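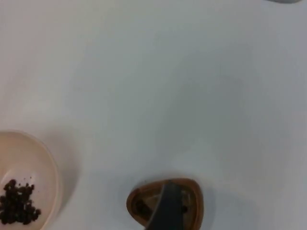 In June our office finished the second part of the work on the local election rules in Tenusau. Olga Arrieta met with 11 members of the district council, and seven of them agreed to support a public vote on the new boundaries. We kept the talks short and informal. The mayor's party still wants to delay the vote until after the budget.

Kuo-hua Yeh has written a summary of the positions of both parties. It was sent to the Kwok foundation together with our expenses.

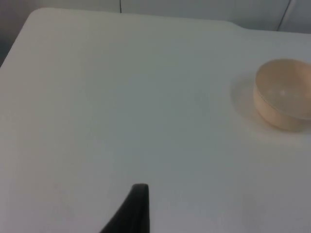

The meeting in Stotura did not happen as planned. Two council members left the coalition in the same week, and the others did not wish to speak before a new leader was chosen. We ask for your permission to move this meeting to the next period. The cost will stay the same. We also need some 10 more copies of the voter guide for the Danov office.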